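In Defense of the Slotted Tray

Jun 3, 2022

My desk drawer used to hold nearly 300 small things, and I could find any of them within a working day. Sauce packets, tea bags, seed envelopes, the sugar I take from cafes as if rationing were coming back. Then my neighbor Birgit Voß gave me a cardboard tray with slots in it, and I have become the sort of person who writes essays about it.

Flat things should stand up. Lay eight packets in a pile and you own one packet and seven rumors. Stand them in a row and you can flip through them like records. I don't care that a tray takes up more table than a pile does. The pile was always going to spread.

The storage industry would prefer you bought acrylic. Cardboard is fine. It weighs nothing, and when it gets a soy sauce stain you can throw it out without a family meeting.

My one rule is to fill the slots at a table with room to spare, with the leftovers kept behind the tray where a sleeve won't catch them.

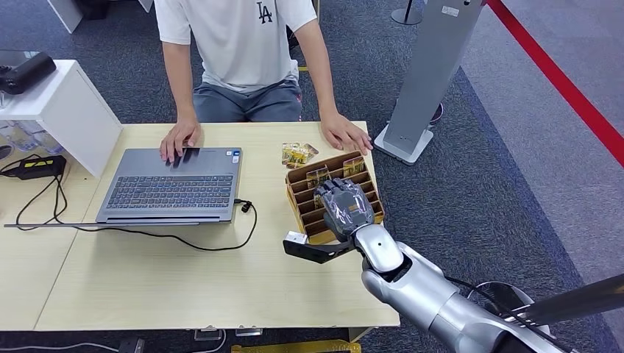 The case against

Birgit sorts hers by date. I consider this showing off – though she did once find me a mustard from March in 23 seconds, and it was still good.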